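Kalinowski, disc review

Kalinowski follows a surveyor (Nassoro Muli) who falsifies a dam report and then has to live downstream of it. The Guvholm disc uses a new 4K scan. Grain is even, blacks hold, and reel 4 still shows faint scratches. Audio is mono only, with clear dialog and a thin score. Extras run to a trailer and a short interview with editor Zuzanna Chmielewska. The pressing is limited to 2,000 copies.

Picture 4/5, sound 3/5.

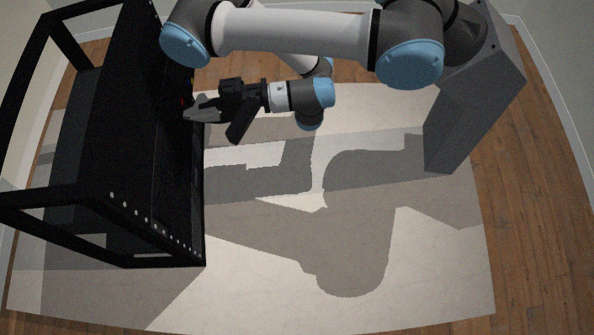
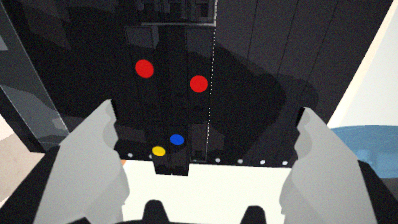

Page last changed: March, Friday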